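Search this site Enter keywords Go

Clillilano Shared Laboratory Program
Progress report to the Fosach Fund, second reporting period
Prepared by Saadet Akbulut, Program Coordinator

1. Purpose of this report

This report sets out progress on the consumables and bench organization component of the grant. It covers the period ending in August and should be read with the financial statement sent under separate cover. The component was funded to reduce the quantity of pipette tips discarded unused, and to bring the handling of tip boxes in the shared rooms under one written practice.

2. Work completed

The baseline review was finished early in the period. Staff examined storage cupboards and benches in both rooms and recorded 527 tip boxes, of which nearly a third had been opened and set aside before they were used up. Many carried no opening date. The review also found that three different habits were in use for refilling racks, depending on which group had trained the user.

A draft practice was then circulated to all bench users. It asks that one box be open at a bench at any time, that the lid remain with its box, and that any tip found lying on a work surface be discarded and not returned to the rack.

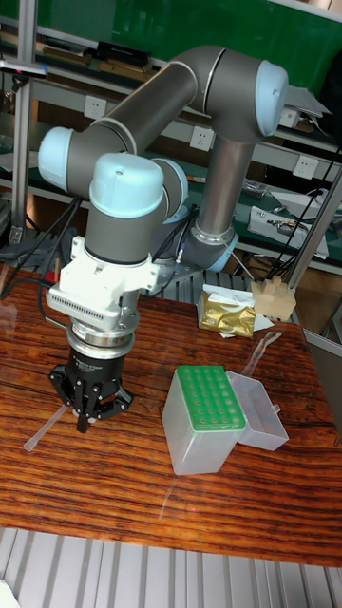
Comments were received from 31 users. Most supported the draft. The main objection concerned the lid: several users work with the box open for long stretches and did not wish to close it between steps. The practice was amended so that a lid may stay open during continuous work, provided the box is closed when the user leaves the bench. The amended version was adopted without further change and is now part of the induction binder.

Stock control has moved to the Avcı ordering sheet. Orders that were formerly placed by each group are combined once a month, and partly used boxes are offered to other groups before new stock is released. The first combined order was smaller than expected — two groups had enough on the shelf to see them through the period.

3. Rack occupancy

The review drew attention to boxes kept open for the sake of very few tips. These take up as much bench space as a full box and are the ones most often thrown out whole. Users are now asked to combine such remainders, by tip size, at the end of each working day. 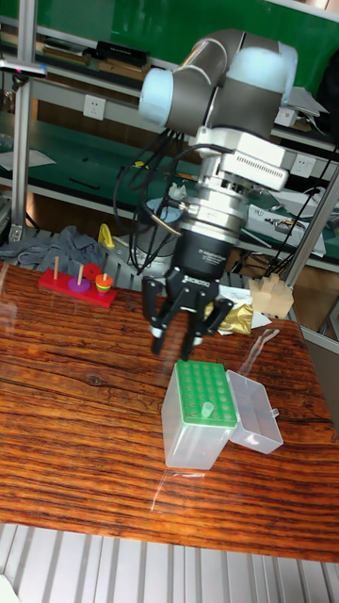 Tip box with green rack, lid open, one tip standing near the front.

Remainders that cannot be matched by size go to the Dredness training bench, where new users practise loading and ejecting tips. This arrangement costs nothing and has removed the need to buy practice stock.

4. Bench surfaces

Progress on clearing the work surfaces has been slower than planned. The target was for all nine benches and tables to meet the new layout by the end of the period, and two have yet to do so. Personal and miscellaneous items remain the chief difficulty.
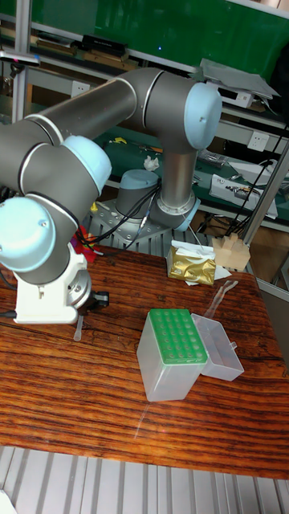 The layout standard allows only the materials needed for the task in hand, with the tip box placed where its lid can open fully. Compliance with the second point is good. The first is less settled, and the items that share a table with an open tip box can be quite unrelated to it: gold foil packaging on white tissue paper, for instance, or a notched block of light tan wood. A labelled shelf will be provided in each room so that such items have somewhere to go, and the remaining tables will be reassessed once the shelves are up.

5. Next period

The program will repeat the stock review using the same recording form, complete the shelving, and report tip purchases against the baseline. No change to the approved budget is requested. A small underspend on printed signage is expected, and we seek the Fund's consent to apply it to the shelving — a revised line is shown in the financial statement.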